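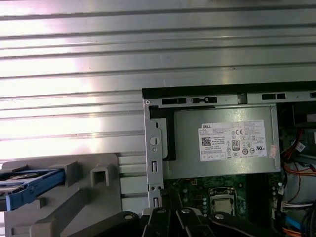
Can a Robot Arm Take a Desktop PC Apart Yet?

Student project report
Tavier Workshop Course, Group 2
01/07/2022

1. What we set out to do

Our project looked at one shop-floor chore: opening up used office desktops and taking out the parts that can be sold or reused. The repair shop we worked with, Pirnitz, does this by hand at a row of benches. A person with practice can strip a machine without thinking much about it. We wanted to know how much of that work a single arm with a simple gripper could do, and where a person still had to step in.

We did not try to build a full system. The arm was driven by an operator for the hard steps and ran stored moves for the easy ones. We kept a record of which steps fell into which group.

2. The job, step by step

We split the work into tasks after watching the bench staff for two afternoons. In the order they normally do it:

Take off the side cover.
Swing out or lift off the drive cage.
Pull the drive and its tray.
Unplug the power cables from the board.
Remove the memory.
Remove the power supply.
Remove the cooler and the processor.
Unscrew the board and lift it out.

Cover removal was left out of our tests. The cases came to us already open, and each trial started with the inside exposed. We also left out unscrewing the board, since our gripper cannot hold a screwdriver in line with a screw.

3. Setup

The arm stood at the side of the bench with a small camera mounted near the gripper. The operator worked from that camera view. We called the control program Titow, and it stored positions relative to one corner of the case. If the case moved, all the positions were wrong, and this happened more often than we planned for.

Lighting gave us trouble from the start. Bare metal reflects a lot, and a ribbed silver surface next to the case turned partly white in the camera view. The power supply casing is metal too, but its white label was easy to find. On the unit at the top of the post, DELL and the 80 PLUS mark can be made out, while the small specification text cannot be read. We had hoped to sort power supplies by their rating from the camera alone. With this camera we could not.

4. Results by task

We ran 57 trials in total, each one a single task on a single machine. In 13 of them the arm finished the task with stored moves only. The rest either needed the operator or were stopped.

Drive and tray. This was the best task for the arm. A bright blue plastic tray is easy to see against gray parts, and it gives the fingers something to pull on. Most of the 13 unassisted trials came from here. When it failed, the tray was sitting at a slight angle and jammed on the way out.

Memory. The clips at the ends of the slots have to be pressed before the module comes free. The operator could do it, slowly. Stored moves could not, because the fingers came down a little to one side of the clip and slid off.

Power cables. This was the worst task. The wires come out of the power supply as a bundle and settle differently in every machine. A white connector may be in plain view in one case and under a black cable in the next. People hold the board with one hand, squeeze the latch with the other and rock the plug. One gripper cannot do that. We stopped several trials when the board began to bend.

Power supply. Once a person had removed the cables and screws, the arm could grip the unit and slide it. Lifting it clear was harder, as the metal rail above leaves little room for the fingers.

Processor. We tried this with the operator only, after the cooler had been taken off by hand. Opening the metal retention frame was possible. Picking up the processor without touching anything else in the socket was not something we trusted the gripper to do, and we ended those trials at the open frame.

5. Cost

Our budget was 3,000 dollars for parts, spent mostly on the gripper and its mount. The arm was on loan from the Fontana lab. We did not work out a cost per machine. The arm never did a whole machine by itself, so a number would not mean much.

6. What we would change

A fixture to hold the case still should come first. It would be cheap and would fix many of the position errors. Next we would put a soft light on each side of the bench to cut the glare. Thinner fingers would help with memory clips and with the space under the rail.

For cables we do not have a good answer. A second arm is the obvious idea, but then two arms have to share a small opening. For now we think a person should unplug the cables and the arm should pull drives, and that is the split we plan to test in December.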